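Skusarano Electronics Reuse and Learning Project
Progress report to the Badawi Community Fund
Second reporting period, to the end of February

1. Summary

The project collects small electronic parts and boards that schools and clubs no longer want, sorts and checks them, and sends them back out as classroom kits. The grant pays for the workroom at Flisham, bench furniture, storage, packaging and part of one coordinator's wages.

In this period we finished fitting out the workroom, cleared most of the stock that had been sitting in cartons since the first collection, and sent out our first kits. We are behind on the printed labels and on the second collection run. Both are explained below. Spending is within the approved budget and we are not asking for any change to the total.

2. The workroom

The room was handed over to us later than planned and needed more cleaning than we had allowed for. The walls have been washed and given two coats of off-white paint. The old carpet tiles were lifted and the floor underneath was sealed. There is one more power circuit than there was, which means the kettle and the soldering station can run together.

We had budgeted for new workbenches. Instead we bought second-hand wooden tables from a college that was closing its drafting room. They are heavy and took a full morning to get up the stairs, but they are solid and the tops only needed a light sand and a coat of finish. The saving was moved to storage, as agreed with the Fund in our phone call at the start of the period.

One table is kept for handling loose boards. Nothing with food or drink goes on it, and tools are put away at the end of each session. The other tables are used for opening cartons, packing kits and paperwork.

3. Sorting and checking

At the start of the period we had around 1,000 loose items in cartons, most of them small boards from lapsed school programs. They had been packed by the schools themselves and came to us in all conditions. A few cartons were in good order, with the parts bagged and named. Most were mixed together, with boards, leads, screws and dead batteries in the same box.

The work at the handling table goes the same way for each item. The board is taken out of the carton and held by its edges. Dust is brushed off. Any lettering on it is read and written on the stock sheet, and if it can't be read the item goes in the query tray. It is then looked over for bent pins, cracked parts and corrosion before it goes anywhere near a power supply. 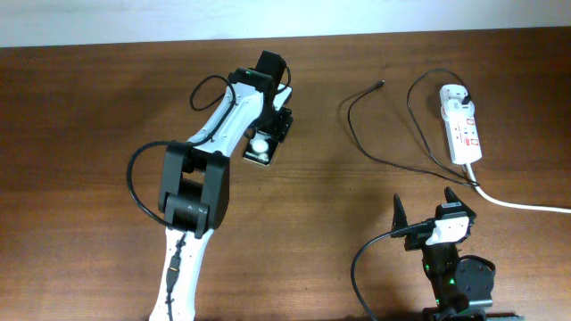 Reading the lettering has been the slowest step. It is often very small, and on older stock it has worn. We bought two bench magnifiers with lamps in the middle of the period and the number of items going to the query tray dropped straight away. We would include these in the starting budget if we were doing it again.

By the end of February 402 boards had been entered on the stock sheet, checked and put into labelled drawers. The rest of the first collection has been opened and rough sorted but not checked. Batteries were separated out early and taken to the council drop-off.

Items that fail the check are stripped for usable parts if that is quick to do. Otherwise they go to the recycler under the arrangement described in our first report.

4. Storage

The drawer units arrived in good condition apart from one with a damaged runner, which the supplier replaced. Drawers are grouped by what the part does: sensing, display, power, connection and so on. We tried grouping by the school the parts came from and gave it up after a fortnight, as it made packing kits very slow.

Anti-static bags are going faster than expected. The estimate was based on reusing the bags that parts came in, and many of those were torn. We have placed a second order, and the cost is in the materials line.

5. Kits

We packed and sent 4 trial kits to schools in the Flisham area. Each has a set of checked boards, leads, a power pack and a folder of activity sheets. Teachers were asked to use the kit for half a term and fill in a short form.

Feedback so far is mostly practical. The leads are too short for two students to share a board across a desk. The activity sheets were liked, but the first one assumes students already know how to connect a sensor. One school asked for the parts list to be stuck inside the lid so that things get counted back in. We will make all three changes in the next batch.

6. Delays

Labels. The printed drawer and kit labels were due early in the period. The Lustov label printer we bought was faulty on arrival and the replacement took several weeks. Handwritten labels are in use and will be swapped over as we go.

Second collection. We put this off until the first lot is further along. There is not enough floor space to hold both, and we did not want cartons stacked in the corridor again. Schools on the list have been told and none has withdrawn.

7. Spending

Fit-out is complete and came in under budget. Storage is fully spent. Materials is slightly over, due to the bags and magnifiers, and we have covered this with $600 from the fit-out underspend. This is inside the amount we may move between lines without written approval. Receipts are attached to the finance form.

8. Next period

We plan to finish checking the first collection, correct the first activity sheet, pack the next batch of kits with longer leads, and run the second collection once the floor is clear. The coordinator's hours stay the same. We would also like to arrange a visit to the workroom for Fund staff, preferably in the afternoon, when sorting sessions are running.

Skusarano project coordinator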